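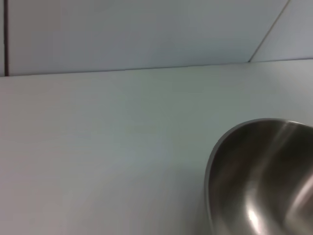

Steel bowl on the white bench, from the wrist camera.

Stirrer arm build: questions we keep getting
Last updated 31/05/2025

What are you building?
A small arm that stirs, tips and fetches bowls. It lives in the shared workshop at Nistcombe and answers to Stiltel, which was the name on the box the first motors came in.

Why a steel bowl? Wouldn't plastic be easier?
Much easier. Plastic doesn't throw a bright spot back at the camera for the software to fall in love with. But the kitchen we want this to work in has steel bowls, so steel it is. We gave the Allmont depth sensor a go first and it reported the rim as a hole in the universe.

What colour should my bench be?
Ours is matt white and I'd choose mid-grey next time. The auto exposure sees all that white and turns the inside of the bowl to mud. Lock the exposure before you start and write the value down somewhere other than your hand.

How heavy a bowl can it lift?
450 grams was the plan. The wrist servo had other views and we now stop at 100 grams over the weight of the bowl. Flour, yes. Wet dough, no, and please don't try it while I'm at lunch.

How long did it take?
Eleven weekends to the first grab, then 27 evenings on cable routing. The cable still catches at full twist.

Can the camera see the whole bowl?
Not always. If the rim runs off the side of the view, the arm backs up and looks again. It gets three goes, then it parks and beeps. The beep can be turned off in the settings file — line 45, and you're welcome.

Is the Partanen gripper worth the money?
For bowls, no. We printed our own fingers and glued on strips of bicycle tube.

Can I come and have a look?
Yes, any open evening in June. Ask for Clive Catterall, and bring your own mug. Closed shoes, long hair tied back, and keep your sleeves away from the elbow joint.

Are the files available?
The finger files are on the workshop drive. The wiring diagram will join them once it matches the wiring.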